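Wedley opens a laundry room for the people who live above it

For release in February

Wedley, the tenants' service based in Clesunwood, announces the opening of its first shared laundry room. The room is on the ground floor of the Rønning building and it is for all the households of the house, without extra fee on the rent. It opens its door at six in the morning and closes at ten in the evening.

Until this month the residents of Rønning had to carry their washing to the coin laundry at Brotstead, two bus stops away, or to find a place for a machine in apartments where the bathroom is already small. Many of them wrote to us about it. In the survey which Wedley sent out last autumn, a place to wash clothes was the wish that came back most often, before the bicycle storage and before the new mailboxes.

"I lived five years in a building without laundry, and I remember very well the stairs with the wet sheets," says Mafalda Calado, project lead at Wedley. "For this reason I asked from the beginning that we plan the room from the basket. A person comes in with a full basket in the arms. Where does she go, where does she put it down, can she open the door of the machine? These were our first questions, and only later we spoke about colors."

The basket itself received more attention than we expected. Wedley gives one to every household, in white plastic, rectangular, with sides that let the air pass. It is big enough for the clothes of a few days and still light to carry when it is full. The rim is slightly rounded at the corners, and this makes a difference for the hands on the way down from the upper floors.
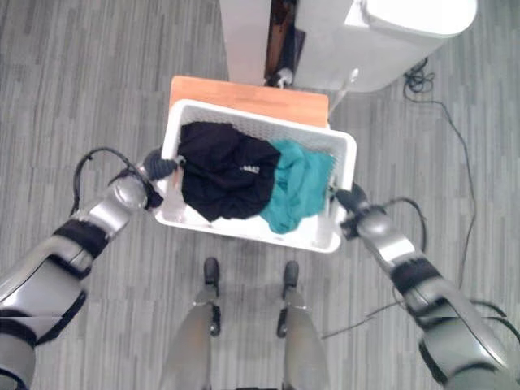 Photo: Wedley / press office. Free for editorial use with mention of the source.

Residents are asked to bring their laundry in the basket and to take it back in the same basket, so that no clothes stay on the machines or on the counter. Dark and light things should be separated at home. The room is not large, and when 2 neighbors sort their washing at the same time there is little space left for a third one.

The washing machine is a front loader with a round knob for the programs and a digital display. Wedley chose this type because the residents, among them many older persons, told us they do not want to use a telephone to start a wash. The knob can be turned by anybody. A short instruction in 3 languages will be given to every household together with the key, and it explains also which drawer is for the detergent and how much to put in.

The walls of the room are light gray and the floor is finished at the wall with a black baseboard. Next to the machine there is a cabinet with a countertop in a light gray stone look, where one can fold small pieces or leave the detergent for a moment. The total cost of the room was roughly 3,000 dollars, without the water connection, which was already in the wall from an earlier use of the space.

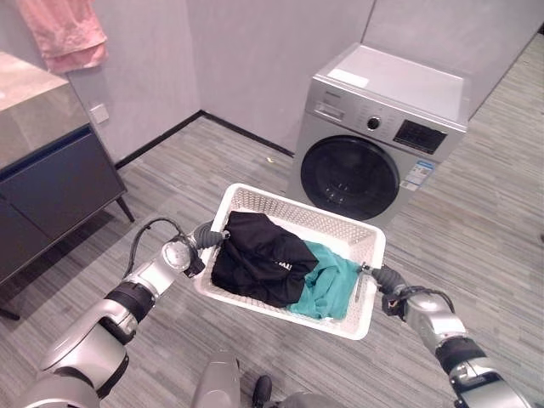
The laundry basket in front of the new washing machine, Rønning building.

For the booking of the hours Wedley decided on a paper list. It will hang outside the door of the room, and each household can write its name for one wash per day. A wash which is not started 20 minutes after the booked time can be taken by the next person. We know that some residents would prefer to book from the computer – this is under study, and we will inform about it before the summer.

"People ask me if it is not old-fashioned, a paper list," adds Mafalda Calado. "Maybe yes. But at my mother's building they have such a list since I was a child, and the neighbors know each other by it. If you need the machine earlier, you see on the list whose door you must knock at."

The key for the room can be collected at the Wedley office in Clesunwood during the opening hours. Please bring your rental contract or a recent letter with your name and address. The basket is handed over together with the key, against signature. Households that move out are asked to return both.

A second laundry room is planned for the Wedley house at Brotstead. The work depends on the permission for the drain pipe, and for this reason we cannot yet give a month for the opening.

About Wedley
Wedley takes care of rental houses in Clesunwood and Brotstead. It organizes repairs, shared rooms and the contact between tenants and owners.

Press contact
Mafalda Calado, Wedley, Clesunwood
Visits to the laundry room for journalists are possible in the mornings, after agreement with the office.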